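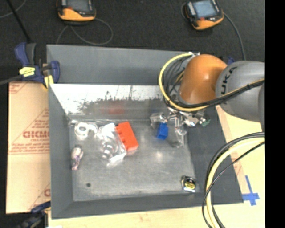

KUKA arm over the metal bin, mixed objects

Grasp success drops on clear packaging, how do I report it?
Posted by Sławomir Adamczyk, 2023-09-20

I'm repeating the bin picking test from the Zustik report. Each method gets 400 grasp attempts on mixed objects in a gray metal bin. Blocks are fine. Anything in clear plastic is bad, and the shiny back wall seems to make it worse – the red block shows up in it as a reflection, and my network sometimes proposes a grasp there. The report gives one success rate for everything. Do I have to do the same, or can I split it by object type?

Clutitz
Split it, but give the overall number too or people can't compare. We did 4 groups: rigid matte, rigid shiny, clear packaging, small and narrow. Write down who sorted the objects and do it before the runs. Log grasps proposed on the wall as their own failure type. In our July runs they were hiding under "missed object" and we had to relabel 218 attempts by hand. Also say how many attempts each group got. If clear packaging only got 100, the interval is wide and you should print it.

brevadgate
just put matte tape on the back wall, problem gone

Szulc
Tape changes the test, so I wouldn't if you want to compare with the report. You could run it as a second condition – same objects, same starting layouts, wall covered – and then you'd know how much of the drop comes from the wall and how much from the plastic.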